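Home | Guides | Storage | Care | Contact

Sorting and Boxing Bracelets on a Bedroom Table

Lildale Home Guides, updated May 26, 2019

Bracelets kept in one pile scratch each other and knot. The method below uses a small open cardboard box and takes 16 minutes for an average drawer.

1. Cover the table

Lay a cloth over the surface. A smooth cover is better for chains, which snag on loose weaves. Two coverings laid edge to edge also work - one for the box, one for sorting.

2. Separate by type

Make two groups: beaded and solid bracelets, then metal chains. Check clasps and jump rings. Set aside anything with an open ring.

3. Wipe

Use a dry cotton cloth on metal. Do not use silver dip on beads or on elastic cord.

4. Place the first pieces in the box

Start with beaded and solid bracelets. Stand a stiff one on its side against a wall of the box and lay a beaded one next to it. Leave bare cardboard between them. Chains stay on the table until step 5. 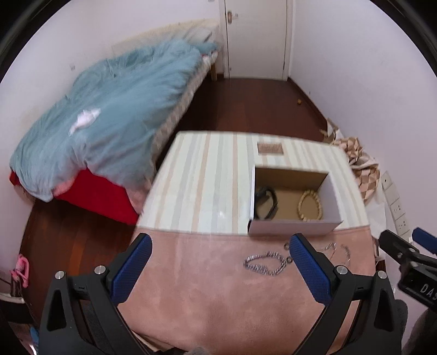 5. Add the chains

Close each clasp before moving the chain. Lay thick links in an open loop, and wrap thin chains in tissue first. A chain longer than 19 cm should be folded once.

6. Label and store

Write the contents on one outer wall. Keep the box flat in a drawer, away from the bathroom. Silver should be checked for tarnish again in February.

We use cookies to remember your settings. Accept | Manage

Copyright 2019 Lildale Home Guides | Contact | Back to top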